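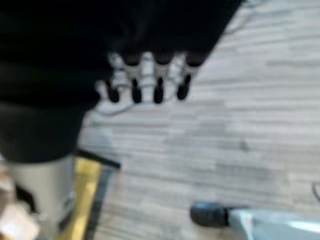
mattie_k
Anybody here signed up for the Torvik home plan? My renewal is coming up and I can't decide. You get 9 chores in the basic package and I really only care about 2 of them, putting shoes on the rack and general pickup. It's $500 a month!!

gravelroad
We've had it since April. Shoes are good now (the first few weeks were rough, everything ended up toe first on the floor). I'd pay for it again.

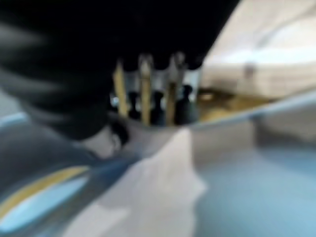 Slow as molasses though, so run it while you're out. My kids wear slides all year and that's the hardest thing we throw at it.

dunmore77
Gotta disagree. $500 to line up sandals? I went with Stondier, paid 2,000 once and no monthly bill.

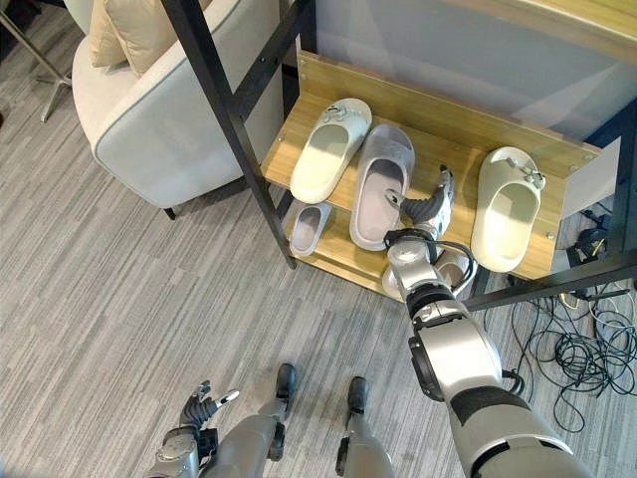 And I own it, so no renewal to stress over. Support is slow, I'll give you that.

gravelroad
Stondier doesn't do soft straps, or didn't when I asked. Did they fix that?

dunmore77
Mostly. It still squishes them a bit lol

mattie_k
Ok so now I'm more confused than before. Does Torvik let you pause a month?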